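Ticket 318 - label printer drops off network, Skornen packing room
Opened by: Veronika Ammann
Priority: high

Printer shows offline again, third time since Friday. Queue is full, cap labels for the Jorulon order not coming out. Restarted it twice, no change. Cable swapped too. 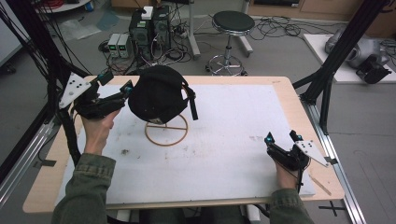
Black cap and ring stand, packing room table.

Cyrill Eberhard, Sunday, January 29, 2023
Looked in remotely. Printer had picked up a new address, PC still sending to the old one. Set it fixed, cleared teh queue, test page ok. Driver is old as well, will update tonite.

Veronika
Prints now but slow, 3 labels then a pause. Need 100 by noon.

Cyrill
Spooling was set to wait for last page. Changed. Try again pls

Veronika
100 done. Leave open till the driver is in.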